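Clasisdale Backup for Small Server Rooms: Frequently Asked Questions

Last updated 29/04/2025

What does Clasisdale do?

Clasisdale copies files, databases and full system images from your servers to a second location on a schedule you set. It runs on Windows and Linux. You manage all of it from one console called Lungu, which opens in any current web browser.

Do I need a separate server for the console?

No. Lungu can share a machine with other light services such as DNS or a print queue. We don't recommend putting it on the same machine as your main database. If that machine goes down, you will need the console to restore it.

How many servers can one console manage?

The standard license covers 50 servers. The extended license covers 2,000. You can move from one to the other without reinstalling. Enter the new key under Settings > License and restart the Lungu service.
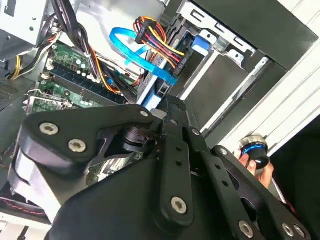

How often should I run a full backup?

Most customers run a full backup once a week and an incremental backup every night. If your data changes a lot during the day, add a midday incremental. The first full backup takes the longest, so start it on a Friday evening if you can.

How long are backups kept?

The default is 7 days for incrementals. Full backups stay until you delete them or until the storage limit you set is reached. Both settings can be changed per server or per group.

Can I back up to tape?

Yes, with the Fineck add-on. It supports single drives and tape libraries. Fineck is sold separately and needs its own license key. Tape jobs show up in the same job list as disk jobs.

Are backups encrypted?

They are encrypted in transit by default. Encryption on the backup storage is optional and has to be turned on before the first full backup of a server. Keep a printed copy of the passphrase. Support can't recover it for you.

Can I restore a system image to different hardware?

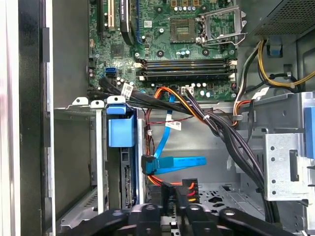

Yes. The restore disk, Jorkeck, starts the new machine and loads storage and network drivers before the image is written. Before you start, check that the target disk is at least as large as the space used on the old one. The target also has to be a complete, working computer that can reach its own setup screen. Jorkeck can't start on a board with an empty CPU socket and nothing in the memory slots, like the one shown here, so finish the build first. If your network card isn't recognized, copy its driver to a USB stick and choose Load Driver on the second screen.

Windows asks me to activate again after a restore. Is this normal?

Yes, if the motherboard has changed. Use your existing product key. Some keys are tied to the original computer, and in that case you will need a new one.

A job is stuck on "Waiting for agent." What should I check?

Make sure the Clasisdale agent service is running on the server being backed up. Then check that the firewall allows the console to reach it. If both look fine, restart the agent and run the job again by hand. Agents older than the December release have to be updated before they will connect.

Can I try it first?

The trial runs on 2 servers and includes every feature except tape. Your settings and backups are kept when you enter a paid key.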